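Orer Cabin Kit review: a medical pouch for the seat pocket

Most people never see a medical emergency on a flight. I have seen three, all on long routes, and the last one was in May, two rows ahead of me. The crew handled it well. Still, I came home and went looking for a personal kit that would fit in a carry-on and hold the things I'd want within reach before a flight attendant could get to me.

The Orer Cabin Kit is a flat zip pouch sold to travelers with a heart condition or a bad allergy, or who fly with a parent who has one. I carried it for eight flights and a long train ride.

The pouch opens like a book. The left side has a clear sleeve for a medical card, and the right side has elastic loops and a mesh pocket. You get a blank card, a pill case, a thermometer, gloves, a CPR face shield, gauze, tape and a small light. No medicine comes with it. I added chewable aspirin on my doctor's advice and my own prescriptions in their labeled bottles, and the zipper still closed.
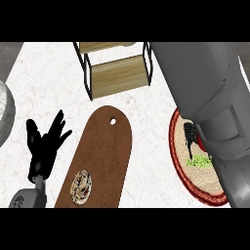 Review by the Travel Health Editor

The card is the best part. It asks for conditions, medicines, doses, allergies, a doctor's number and two contacts, in print large enough to read in dim cabin light. It is also stiff enough to write on without a table. My old kit, the Mikholm Flyer, had a folded paper sheet that tore along the crease after a few trips. The Orer card still looks new, although ballpoint smears on it and you will want a permanent marker.

The loops are tight, which is good in a bag that gets thrown around. They are less good when you need something fast. Getting the face shield out with one hand took me several tries at home. After a week of use the loops gave a little and it got easier.

On a full 777 I kept the pouch in the seat pocket and it lay flat enough that my knees didn't touch it. On the smaller regional jets the pocket was too shallow, so it went under the seat in my bag. Airport security looked inside it once and gave it back without any questions.

The thermometer is the weak spot. It read lower than the one I use at home every time I compared them, and the battery cover is loose. The light is fine. The pill case has seven compartments with firm lids, but the letters for the days have started to rub off.

Refills come from Ralline, which also runs the warranty. I ordered gloves and tape and they came in a plain envelope with the right sizes. Hou makes a similar pouch that costs less and has a better thermometer, but its card sleeve is opaque, so a stranger would have to know to look inside.

The pouch weighs around 800 grams once I have filled it, more than I expected. Anyone packing to a strict weight limit should leave out the thermometer and the spare gauze.

I'm keeping mine. I would buy it for the card and the layout, and replace the thermometer with one you already trust. Talk to your doctor about what medicine should go in it, and tell whoever you travel with which pocket it's in.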